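Updated in March

Setting the Table for a Shared Breakfast

Part 4 of the Trikholm House Guide

Welcome to the part of the guide that most of our guests turn to first, usually on a Friday evening when they have just arrived and are already thinking about the morning! The long table is yours for the whole of your stay, and with a little care it will look as nice on your last day as it did on your first.

1. Take the cloth out of the top drawer and shake it outside the back door. Crumbs from the last meal like to hide in the folds.

2. Lay it over the table with the printed side up, then walk around and even out the drop. It should hang the same on both long sides, and if it doesn't, pull gently from the corners – never from the middle.

3. Smooth out the creases with the flat of your hand. If they are stubborn, you can iron the cloth at 40 degrees Celsius or so it says on our old iron, which really means the lowest mark on the dial.
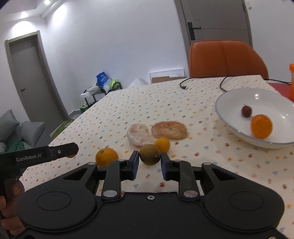
Raghavendra Sastry
House Manager, Trikholm

4. Now for the food. We like to put the fruit straight on the table where everybody can reach it, the oranges and the smaller citrus close together and the bread just behind. A cream cloth with little cherries and flowers printed on it is cheerful enough that you won't need a centerpiece.

5. Wipe each piece of fruit with a dry towel before you set it down. Please do this even if it looks dry to you.

Note: Soft fruit bruises easily, so pick it up lightly and put it down lightly. Anything you plan to cut should go on a board first.

Caution: Orange juice and berry juice both leave marks on this cloth. Dab a spill with cold water right away, and don't rub. If the mark stays, soak the cloth for 90 minutes in the laundry sink and let us know when you check out.

6. When breakfast is over, put the leftover bread in the tin and the fruit in the pantry, fold the cloth inward so that it keeps its crumbs, and carry it out to the back step for a good shake. Then it can go back in the drawer, ready for supper.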